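Misora Motion Planner: User Guide
Section 6. Setting up a kitchen scene for simulated pick-and-place

If you have followed the guide as far as this, you should have Misora installed, the licence file in its folder and the Hultia scene pack unpacked somewhere you can find it again. Well done, as that is the fiddly bit behind you. We will now load a kitchen, place the arm and plan a first approach to the toaster.

6.1 Loading the scene and the arm

1. Open the Scene panel and choose Kitchens, then Marble Counter. The first load takes a little while, so do put the kettle on.
2. In the Arm tab, pick your arm model and press Attach. Leave the base offset as it is for now.
3. Press Settle and let the physics run for two seconds, so that everything comes to rest on the counter.
4. Check the line at the foot of the window. It should read 354 collision bodies. If it reads fewer, part of the scene pack has not been found (see 6.4).

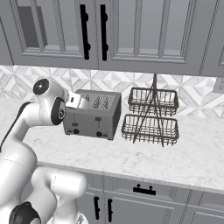 5. Open Planner, set Clearance to 2 cm and press Plan. You will see the path drawn as a thin line, and you can drag the slider to run the arm along it before you commit to anything.
6. When you are happy with it, press Run.

Note: the wire stand is part of the collision model too, with its tall handle, and the planner treats the gaps between the wires as solid unless you tell it otherwise. This makes for slightly roundabout paths, but we think it is the kinder setting to begin with. You can change it under Meshes, Fine, once you have a path you trust.

Caution: please don't set Clearance to zero to get rid of a "no path found" message. The planner will happily let the gripper graze the toaster, and the solver will then push back in ways that are tiresome to untangle.

6.2 Checking the approach from the other side
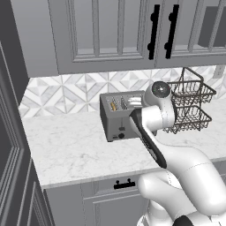
Reading time: 2 minutes

It is well worth planning the same job with the base moved along the counter, as an approach that comes easily from one side can leave the wrist in an awkward twist from the other.

1. Go back to the Arm tab and drag the base marker to its new spot. Misora will not let you drop it inside a cabinet.
2. Press Clear Plan. Old paths are kept otherwise, and they will be wrong.
3. In the Objects tab, choose which toaster and how many slices you would like. The two-slot and four-slot models share the same settings page.
4. Plan and run as before, keeping an eye on the Joint Limits bars. Green is fine, amber wants watching, and red means you should try a different grasp angle.

Note: if the wrist hides the toaster in your chosen view, the pose estimate for the slots may wander. Add a second view in the Cameras tab and tick Combine. The Shawky pose estimator is switched on by default and copes nicely with two.

6.3 Using the close view to check a slice

The close view looks down on the toaster, so you can compare the slice with the slot at a glance. We lean on it a great deal ourselves, particularly with the narrower slots, where a small error in angle is hard to spot from across the kitchen.

1. In the Cameras tab, choose Close View.
2. Tick Show Slots. The slots are numbered from the left as the camera sees them.
3. Read off the tilt of the slice in the Pose box. Anything your own task can live with is fine, and you can save it as the tolerance by pressing Keep.

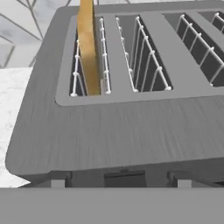 Figure 6.3. Close view, with one slice upright in the leftmost slot.

Caution: the slot rails are thin, and the coarse mesh leaves them out altogether. Use the fine mesh whenever bread is going in or coming out.

6.4 If something looks wrong

Too few collision bodies: point the Scene Path at the top folder of the Hultia pack, then reload.
Error 194: the arm model and the gripper model come from different releases. Download both again from the Hustitz support page.
Scene runs slowly: close the preview windows you aren't using, and go back to the coarse mesh while you are only moving the arm about.

Section last revised Monday, September 22, 2025. Go on to Section 7, Recording and replaying a run.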